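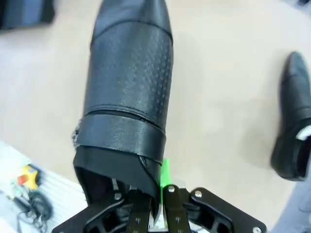 Milan Vermeulen objected at this point that a strapped boot should go into store with its strap fastened, whatever the supplier's card says, and that a strap left open for a season picks up lint along the fastening and no longer holds. The objection is a fair one and has been worked into section 2 below.

# Unit 2: Footwear, folded goods and bottles in a shared kit store

Momcombe course notes, revised Feb 8, 2025. Read with the Urnholm store plan.

## 1. Scope

These notes cover the intake and shelving of mixed personal kit: boots, dark textile items, and closed bottles. Helmets and anything with a battery are dealt with in Unit 5. The working method is the same for all three classes. Inspect, clean, close, label, place. Items that fail inspection go to the repair tray with a written slip and do not go on to the next step.

All three classes are often black. Black goods on a dark shelf are hard to tell apart by shape alone, and most of the misplacements recorded at Urnholm last April were of this kind. The label is therefore treated as part of the item and checked at intake and again at issue.

## 2. Leather boots

Smooth leather and perforated leather are cleaned differently. On a boot with a plain toe cap and a perforated panel behind it, wipe the cap with a damp cloth and brush the panel dry. Cream pushed into the holes sets there and turns grey. Use the Barbier neutral cream on smooth areas only, in a thin coat, and leave it for 30 minutes before buffing.

Check the following in order:

1. Seam between toe cap and vamp. Run a thumbnail along it. Any lifted stitch is a repair.
2. Strap edge stitching, both sides.
3. Hook-and-loop fastening, where fitted. Comb out the hook side. Replace if it releases under its own weight.
4. Lining at the cuff. Turn the cuff back and look for splits at the fold.

Fastening: close the strap over the empty boot at its normal position. Do not pull it tight. A strap drawn tight on an unfilled shaft puts a crease across the leather, and the crease will not come out with cream. If the shaft is soft enough to fold over, put in a roll of plain paper before closing.

Boots are shelved in pairs, toes outward. A boot arriving without its fellow is entered as a single and kept in the singles bay. It is not paired with a near match.

## 3. Folded and soft goods

The difficulty with soft goods is that they have no fixed outline. The same item can occupy very different amounts of shelf depending on who folded it. The Urnholm plan allows a shelf depth of 61 cm, and folding is done to half of this so that two stacks fit one behind the other.

Hold the item up before folding. At chest height, with one hand gripping the upper part and the other supporting from beneath, most tears and missing fittings can be found without laying the item down. Find the label first and keep it on the upper face through every fold, so that it can be read without opening the stack.
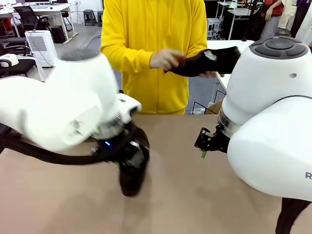

*Fig. 2. Black fabric item held at chest height, small white label on its upper surface.*

Padded items are folded once at most. Thin items may be folded twice. Linings that smell of damp are hung, whatever the reading on the store hygrometer, and come back to inspection from the beginning.

A note on labels. Sewn labels survive washing but are small. Adhesive labels are easier to read and come away from coated fabrics. The present rule is to leave any sewn label in place and to tie a Skistard card tag through a loop or buttonhole. Do not pin through coated fabric.

## 4. Bottles

Bottles are stored upright, empty, with the lid resting loose on the neck. A closed lid traps moisture against the seal. During handling at the table the same rule applies in reverse: the lid is on and closed until the bottle has been checked from outside, and the bottle stands on its base throughout.
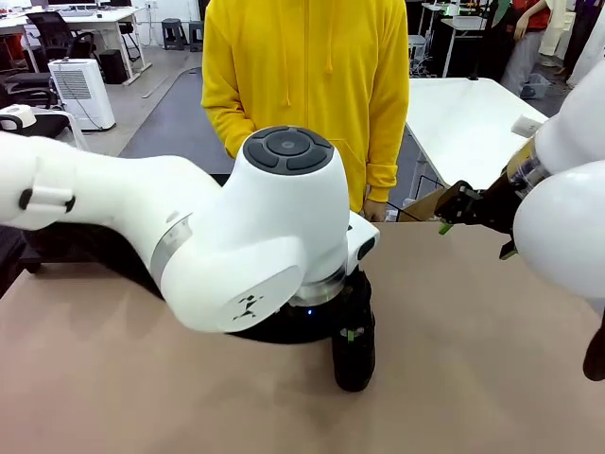

Cylindrical bottles roll, and one laid on its side on a bare tabletop will usually find the edge. Set each one down upright, clear of the table edge, and release it only when the base is flat. If it rocks, the base is dented and the bottle is set aside.

Labels on bottles go near the top, where they stay visible above the divider. Bright colours are preferred on dark bottles. Wrap-round labels should not cover the seam, as the seam is where leaks are looked for.

## 5. Entry in the register

Each item takes one line: class, colour, label number, condition, bay. The label number is written in full. Bay 242 is reserved for items awaiting an owner's reply and is cleared at the end of each term.

Condition codes:

- A: fit for issue
- B: fit for issue, mark noted
- R: repair tray
- S: single, footwear only

Before the next session, read the section on padded textiles in the Urnholm plan and bring a completed register page with at least one entry under code R.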